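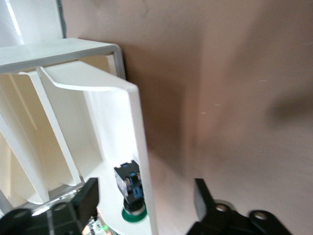
Saturday, late morning

Up at 7 to get the recorder set up before the community station's afternoon program. They were doing two hours of Georgiev, the string pieces mostly, and I wanted the whole thing in one go this time. Last July the signal dropped out and I lost the slow movement.

Moved the aerial to the kitchen window. Reception is better there but the fridge puts a hum under everything, so I switched it off at the wall -- must remember to turn it back on. Milk is in the esky.

The Skomby tuner still drifts after about 40 minutes. I've rung Kedis twice about a part and they say the old model isn't supported. A second-hand one is going for $1000, far too much for a radio.

The station's newsletter came too. They need 2000 subscribers to keep the classical hours past summer and they're well short. The evening slot might go to talkback. I renewed, and wrote a note asking them to keep the live broadcasts from Zoravwood Hall, even monthly. The sound from there has always been good, coughing and all.

Blank discs are nearly finished. Get more on the way to the chemist.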